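O telefone da tia Huguette

Há famílias que herdam terras. A nossa herdou um telefone. Pertenceu a Huguette Lévesque, que o comprou numa feira em Brosmont convencida de que era do tempo dos reis e que, até ao fim, se recusou a virá-lo ao contrário para confirmar. Tem pés dourados, folhas douradas, volutas douradas e, algures no meio disto tudo, a possibilidade teórica de fazer uma chamada. Pagou por ele 76 euros, que na altura davam para coisas bastante mais úteis, como ela própria reconhecia quando estava bem-disposta.

A Shirley Grewal ficou com o serviço de chá e acha que ficou a perder.
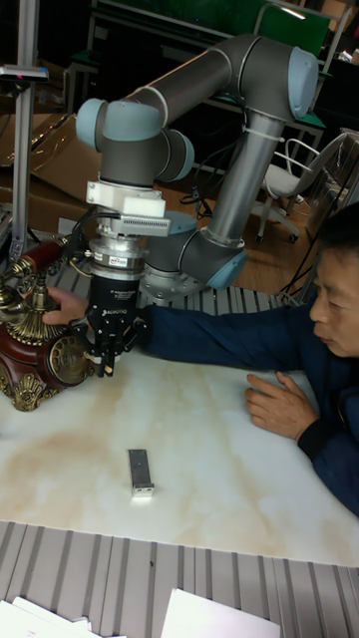 Durante anos, o telefone viveu no corredor, em cima de um naperon, e era atendido com voz de embaixada. A tia dizia «Lévesque» e fazia uma pausa. Do outro lado estava quase sempre o Lorne Lavoie a perguntar se havia pão.

O corpo é vermelho-escuro, a puxar para o castanho conforme a luz e a opinião de quem olha. Na família há dois partidos. Eu digo cereja; a Ruth Grajales diz fígado e não se deixa convencer.
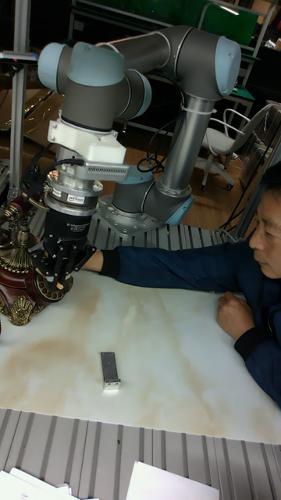

Limpar aquilo é um passatempo de inverno. Cada folhinha tem um lado de dentro, cada lado de dentro tem pó, e o pano que entra numa voluta raramente sai à primeira. O método da tia era um pincel de aguarela e a rádio ligada. O meu é soprar com força e mudar de assunto. Da última vez que fiz o serviço completo demorei 51 minutos, com pausa para café, e ainda me apontaram um canto.

Quanto ao disco, continua a ser a minha parte preferida, redondo, com o seu rebordo dourado, à espera de um dedo paciente. O Danish Gilani, que tem 7 anos e é muito dado a experiências, enfiou o indicador num dos furos e perguntou onde se carregava. Explicámos-lhe que se rodava. Achou um disparate e foi lanchar.
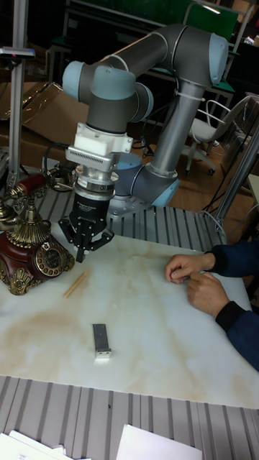 Convém falar do auscultador, porque há sempre quem o gabe sem nunca lhe ter pegado. Fica muito bem no descanso dourado, lá no alto, com ar de coroa em almofada. Na mão é outra conversa. Pesa o suficiente para desencorajar a má-língua prolongada, e foi talvez por isso que a tia, sendo tão bem informada, falava tão depressa.

O Lorne já propôs vendê-lo. Levou a ideia a uma loja de antiguidades na rua Fraser, onde lhe ofereceram 41 euros e um cartão de visita. Voltou ofendido em nome de todos, e desde essa quinta-feira que não se fala em vendas. 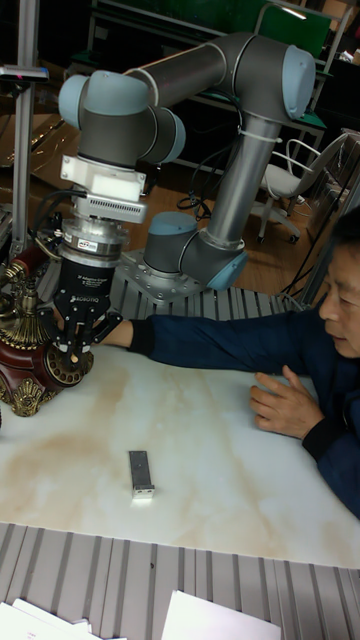 Fica portanto connosco, em regime rotativo, como o disco. A Ruth tem-no até agosto e depois passa para a Shirley, que já avisou que não tem naperon nem tenciona arranjar. Quem quiser as fotografias em tamanho maior que mas peça por escrito. Por telefone é escusado, este não está ligado a nada.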